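Kuruc gallery: planner and tracker work at the Londport bench

Hi again! I promised a few pictures from the bench, so have some, with my notes from the software side. Kuruc is our small stack for tabletop tidying: a tracker that works out where the fingers are, a planner that picks a grasp, and Trallirix, the replay tool I live in most evenings. The bench is table 7 in Londport, and the toys, books and plants give the tracker plenty to hang on to.

Horses, books and a white bear on the green tabletop. The ribbed magenta fingers are lovely for segmentation - one color threshold and the mask is nearly done.
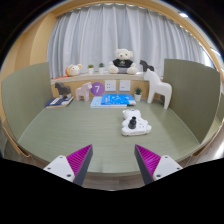

What rate does the planner run at?
It replans at 60 Hz, and the tracker feeds it poses at 200 Hz so there's always a fresh one waiting.

I had those two rates tied together for months (don't do this) and every slow frame turned into a stutter at the wrist. Splitting them took an afternoon and I felt pretty silly afterwards. Next up is the V of the fins, with open green between the bear and the big white horse. My clearance check loves a gap like that.
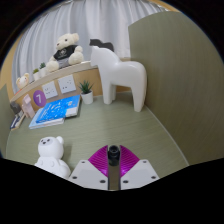
Fins toward the gap, bear up front, table 7.

The clearance check came over from Zamasine, our older planner, and I've rewritten most of it since. It used to treat anything tall as a solid box, so it would plan a huge swing around a horse when it could have slipped past the legs. Build 242 got convex hulls, build 245 got them without eating all the memory!

And one more, with the white bear on its back and a little black bottle on its side over to the right. Small dark things lying down are still my weakest class, and I keep a separate list of them in Trallirix.

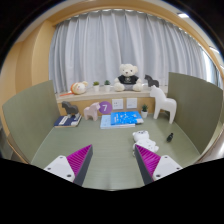
A reader wrote in to say that hulls alone never fixed small objects for them, and that what helped was letting the planner ask for a second viewpoint whenever the pose estimate got too uncertain. I like that a lot. The uncertainty is already in the tracker output, I just throw it away before the planner sees it, so that's my February sorted.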